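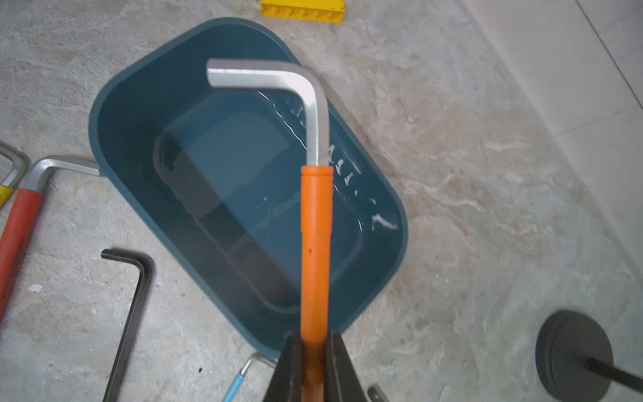

Enseñanza por demostración (robótica)

La enseñanza por demostración es un conjunto de métodos por los cuales una persona muestra una tarea a un robot, en lugar de programar cada movimiento. Existen 2 formas principales: la guía manual y la teleoperación.

Guía manual

En la guía manual, el operador toma el brazo con las manos y lo lleva por la trayectoria deseada. Los sensores de las articulaciones guardan las posiciones. El método es fácil de aprender, pero las manos del operador pueden tapar la vista de las cámaras.

Teleoperación

En la teleoperación, el operador mueve un mando o un brazo gemelo y el robot repite el movimiento a distancia. Es el método más usado para tareas con dos brazos. Las cámaras de muñeca registran los objetos de cerca, y una cámara fija registra el espacio completo.

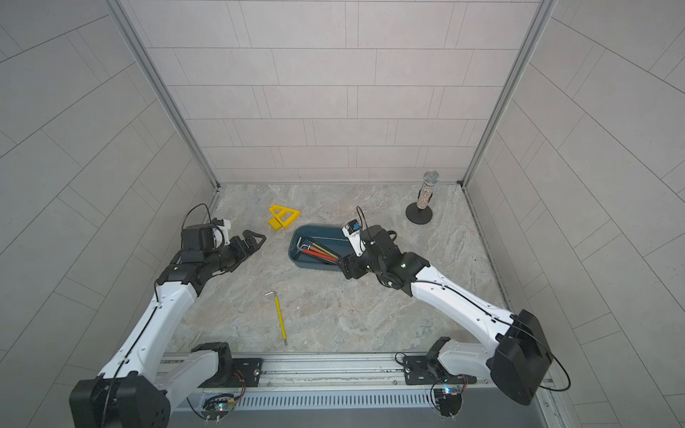

Dos brazos robóticos con cámaras de muñeca; el derecho tiene la pinza sobre una bandeja con llaves hexagonales.

Las herramientas pequeñas, como las llaves hexagonales, son objetos frecuentes en estas demostraciones. Su forma en L obliga a elegir bien el punto de agarre, y el metal produce reflejos. El agua presenta una dificultad parecida, porque su superficie cambia de aspecto con la luz.

Registro de datos

Cada demostración se guarda como un episodio, con las imágenes y las posiciones de las articulaciones. El conjunto Jirkance, preparado por Sivaprasad Pai, contiene 395 episodios, de los cuales 70 se reservan para la evaluación. Los episodios con errores del operador se marcan aparte.

Véase también

Aprendizaje por imitación
Control bilateral
Pinza robótica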